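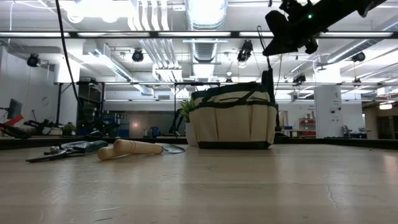

1/15
Trarska Pumps: change to seal kits for the Sekiguchi range of centrifugal transfer pumps. This thread is for owners, service shops and distributors. Please read to the end before ordering parts.

2/15
From 2018-06-30 the old two-piece shaft seal will no longer be sold. It is replaced by a one-piece cartridge seal. The cartridge fits all Sekiguchi pumps with a cast iron or stainless steel casing. It does not fit the plastic-bodied drum pump, which keeps its present seal.

3/15
A total of 3,583 pumps in our service records are fitted with the old seal. There is no need to change a seal that is working well. The cartridge should be fitted at the next planned service, or when the pump begins to drip at the shaft.

4/15
A slight weep during the first hour after a new seal is fitted is normal. A steady drip after that is not. Stop the pump, close both valves and check that the gland bolts have been tightened evenly.

5/15
How to tell which seal you have: look at the gland plate behind the casing. The old type has two bolts and a flat face. Pumps already converted have four bolts and a raised collar with the letter C stamped on it.

6/15
Order numbers have changed. The old number will still be accepted by our order desk until the end of the year, but the cartridge kit will be shipped in its place. The kit holds the cartridge, four bolts, one casing gasket and a printed instruction sheet.

7/15
The casing gasket must be replaced each time the casing is opened. Used gaskets should not be turned over and refitted. Several of the leaks reported to us in February were traced to this and had no connection with the seal.

8/15
Before any work on the pump: switch off and lock out the power supply, close the suction and discharge valves, and drain the casing through the lower plug. If the pump has handled anything other than clean water, flush it first and follow the safety sheet for that liquid.

9/15
Do not run the pump dry, even for a moment, to test the direction of rotation. The seal faces depend on the pumped liquid for cooling. Fill the casing through the priming plug first, then start the motor briefly and check against the arrow on the casing.

10/15
Grease must not be put on the seal faces. A little clean water on the rubber ring will help it slide over the shaft — soap is acceptable, mineral oil is not, as it will swell the standard rubber.

11/15
Customers pumping hot water, fuel or cleaning agents should ask for the kit with the fluorocarbon ring. It is ordered separately and carries a green label. Please state the liquid, its temperature and its strength when you write to us. We cannot advise from the pump model alone.

12/15
Stock is held at two warehouses. Skikside has 1,199 standard kits ready to ship. Besbridge has 257 kits with the fluorocarbon ring and will handle all orders for that version. Orders for both types will arrive as two parcels, with one freight charge.

13/15
Distributors may return unopened kits of the old type for credit. Each return must include the delivery note. Opened kits, and kits that have been stored outdoors, cannot be taken back. The smallest return we can process is 20 kits; smaller amounts may be held over and combined with a later shipment.

14/15
Warranty: fitting the cartridge does not change the warranty period of the pump. Work may be carried out by the owner or by any qualified service shop. Keep the order confirmation with the pump record and note the running hours at the time of the change.

15/15
The revised service manual is available from the Sekiguchi section of our website, under Downloads. Printed copies may be requested from the order desk at Skikside.

Added to this thread: we have been asked whether the cartridge can be fitted without removing the motor. On close-coupled pumps the motor must come off. On frame-mounted pumps with a spacer coupling, the motor may stay in place — remove the spacer and draw the bearing frame back.

Added to this thread: the tightening values on page one of the instruction sheet apply to cast iron casings. Values for stainless steel are on the reverse. Please check both sides before starting work.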